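About Larkunbridge

We collect examples for robots that learn by being shown. That's the whole business. Somebody wants an arm to fold towels or sort cutlery or put lids on tubs, and their model needs to see it done, many times, by an arm much like the one it's going to run on. We do the showing. Operators at our stations drive the arms by hand, everything gets recorded, we check it, label it, ship it.

Started by Yiğit Avcı and Beril Polat in the back half of a shop unit that used to sell blinds. Two stations then. Fourteen now, same unit plus the one next door, wall knocked through in December. Still some dust.

What we do all day

Mostly cloth at the moment. Towels, washcloths, T-shirts, pillowcases, the odd fitted sheet (charged extra, ask us why on the phone). Cloth is what people come to us for as it's where scripted motion gives up first. A box is a box every time you put it down. A washcloth lands differently on every drop and the arm has to deal with what it got.

So each episode starts from a mess. Operator picks the cloth up, drops it, hands back to the controls, go. No smoothing it out first. New people always want to tidy it a little and we have to train that out of them, takes a week or so. A dataset full of nicely laid starting positions is no good to anyone - the first crumpled one it meets in a real laundry room, the policy just hovers.

Two-arm stations for folding, single arm for pick and place. Wrist cameras on both arms, one fixed camera overhead. Joint positions, gripper opening and video all on one clock. We were sloppy about the clock in our first year and had to throw out 126 episodes from a job we were proud of. The customer was decent about it. We re-recorded the lot at our own cost and now every station runs a sync check before the shift and another after lunch. 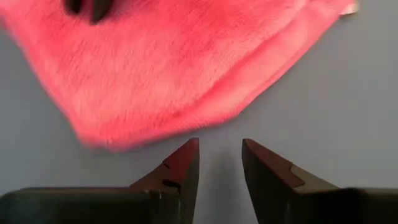 The approach is the part operators spend longest learning. Grabbing is easy, anybody can close a gripper. Coming in at the right height with the fingers open the right amount, picking which corner or edge to go for when there's a fold hiding half of it, that's where a good episode and a so-so one part ways. We keep the hesitations in, if they're short. We keep failed grasps too when the operator recovers, tagged as recoveries, and most customers end up asking for more of those than they ordered. What we cut: bumped tables, phones going off, anything where a hand comes in to help.

Plush fabrics get their own category. The pile changes shade depending on which way it's brushed, so the same towel can look like two different towels in one session. Good thing to have in a training set. We run them under three lighting setups and write down which one was on.

Who we are

Yiğit runs the floor and the hardware. Came from packaging machinery, nine years of it, and still can't walk past a squeaking joint. Builds the finger pads himself, swaps them out when the tips get shiny.

Beril does data. Format, review, delivery, the arguments about labels. If you've had a long email from us with numbered points it was her.

Operators - eleven full time, a handful of students in summer. Former dental tech, two upholsterers, one guy who drove a crane. No robotics background needed to apply. Shifts at the controls are 90 minutes and then you're off it, reviewing or resetting or having tea. Past that the motions go lazy and it shows up in the data before the operator notices.

Review

Every episode is watched by a person who did not record it. All the way through, both wrist views. Boring job, rotates daily. Reviewer marks it keep, trim or drop and has to write a reason for a drop in plain words, "lost the corner twice, gave up" is fine. "Bad" isn't. Those notes go to the customer along with the data, and some have told us they read them before they read anything else.

On our last towel job we recorded 709 episodes and delivered 583, so 126 dropped there as well, a coincidence Beril does not enjoy as people think it's a typo.

Projects

Dursun. Long-running folding set, two arms, terry and flat cotton. Started as a pilot of 274 episodes and kept getting extended. Now includes bad light and tables with things already on them.

Edau. Our own open set. Small, single arm, pick and place with soft stuff. Free to use for teaching and research, write to us and we send a link. Documentation is behind, we know, Beril is rewriting it.

Trumico. The software our operators drive with. Began as a bunch of scripts, now it has a name and a version number. Shows the wrist views side by side, lets you flag a moment without letting go of the controls. We don't sell it separately. People ask. Maybe next year.

What we need from you

If you want a quote, send: the task in one or two sentences, the arm and gripper you'll be running, what objects, how many episodes you think you need. If you have your own objects, ship them, at least four of each. They wear out. Tell us what counts as finished as well. "Folded" means something different to everybody, we've had a customer who wanted the edges within a finger's width and one who only wanted it to fit in a drawer.

We'll usually do a small free batch first so you can try and train on it. Please do try. A few customers sat on the sample for a month, said looks great, then found halfway trough the main job that their model wanted a different camera angle. Costs everyone.

We don't record in people's homes and we don't record faces. Operators' hands and voices are kept out of delivered files. Your data is yours, we keep a copy for 90 days in case something's corrupted and then delete unless you say otherwise.

Visiting

You can come and see the stations, just email a few days before. Entrance is round the side, the front door is the old shop and its stuck. You'll be offered a go at the controls. Most visitors manage to pick up a cloth on the third or fourth try, folding one is another matter.

Page last updated 5 July 2023

Recent from Larkunbridge
Dursun: cluttered tables added
Trumico 2.3, what changed for operators
Why we keep failed grasps
Station operator, full time (2 openings)
Edau download and terms
Shipping us your objects - a checklist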